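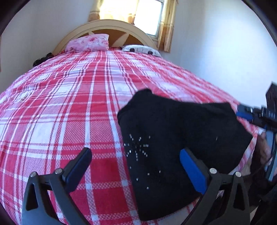 Plaid bedspread never hangs straight and I have started to see it in my sleep

Home & Laundry > Bedrooms
Asked in May, 444 views

I bought a red and white plaid bedspread, woven cotton as far as I can tell from a label written mostly in washing symbols. It's a Roldale, 91 inches wide, and I like it a lot when I'm not in the room with it. My old bedspread was plain tan and in all its years it never once informed me that it was on crooked. This one has stripes going both ways plus a seam running the length of it, and if the thing is off by a thumb's width at the pillows it's off by a hand at the foot. I tug it right, I walk around, it's wrong on the other side. I've spent 20 minutes making a bed that I then got into.

The other half of the problem is the window, which is directly over the headboard. Every wrinkle gets its own little shadow in the morning. The headboard is a big half circle with pointed rays on it like a sunrise, so there's no nice flat top rail to line anything up against either. And I'm wondering if the sun is going to bleach the pillow end before I've even figured out the foot end.

Also, because it will come up: yes, things get put on the bed. I fold my black stuff there since it's the only flat surface I own that isn't a floor. I would like to keep doing that without the bedspread creeping to one side, and without my black clothes collecting every bit of pale fuzz in the county.

So:
How do you get a plaid to sit square and stay there?
Do I need to worry about fading, and is a thicker curtain the only answer?
Any way to keep fuzz off the dark clothes that doesn't involve buying a table?

Please don't tell me to get a plain one. My sister-in-law has that covered.

tartan_regrets
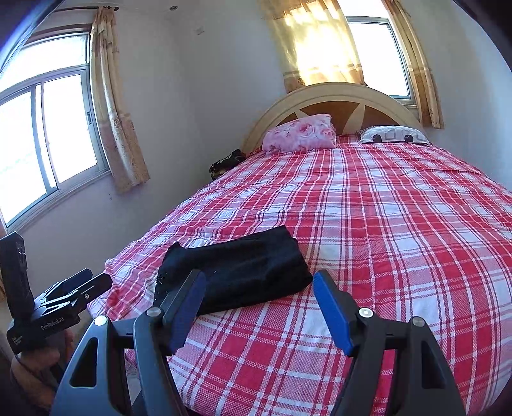
porchlight_paso
Stop lining it up with the headboard. A curved headboard will lie to you all day long. Use the mattress edge at the foot, it's the only straight thing in most bedrooms.

What I do with mine, which is a blue check and every bit as judgmental:

Get the sheet and whatever blanket is under it flat first. Half the wrinkles in a bedspread belong to something underneath.

Stand at the foot. Pick one dark stripe that runs across and lay it right along the edge of the mattress. Don't touch the pillow end yet.

Pick one lengthwise stripe and sight down it toward the headboard like you're checking a board at the lumber yard. Have it finish at the same place every time. I put a small stitch of matching thread on the back of the bedspread at the middle of the top edge so I can find it without measuring. You can do the same at the foot.

I'd leave the seam out of it. Yours may be dead center or it may not, and plenty of these are woven in panels and joined wherever the factory felt like it. If the seam is off to one side and you keep centering the seam, you'll be crooked forever and it will look like your fault.

Once it's straight, smooth from the middle out with your forearm. Pulling at the corners stretches a loose weave on the diagonal, and then no amount of walking around the bed will help you. If it's already stretched, wash it, dry it on low, and take it out a little damp so you can square it up on the bed.

For creeping, I use 4 of those Jinix sheet grippers clipped to the blanket underneath. They're ugly but they live in the dark.

On fading: red goes first, sorry. Turn the bedspread end for end every time you wash it so both ends get a share of the window. A lining on the curtain you've got is cheaper than a new curtain, and drawing it through the bright part of the morning costs nothing.

tartan_regrets
Tried the mattress edge thing. It was straight on the first go and I stood there for a while like I'd built a barn. And you're right about the seam, I measured, it isn't in the middle. I've been centering the wrong line all this time.

mothballs4ever
Just get a plain one

lintwarden
Nobody got to the fuzz yet. New woven cotton sheds for the first several washes and then mostly gives up. Wash the bedspread by itself, cold, inside out if it has an inside, and clean the dryer screen halfway through. Shake it outdoors before it goes back on the bed. Check for red dye too: rub a damp white rag on a corner, and if the rag comes up pink, don't set anything light-colored on it damp.

In the meantime, fold dark things on top of something smooth. An old pillowcase works. I use the big paper bag from Awasthi Dry Goods, opened flat, and it goes behind the dresser when I'm done. Fold with the outside facing in, then whatever the cloth does pick up ends up where people don't look.

The creeping is partly you, by the way. If you always fold standing on the same side and lean on the mattress, the bedspread walks toward you. Mine did that for two years and I blamed the dog.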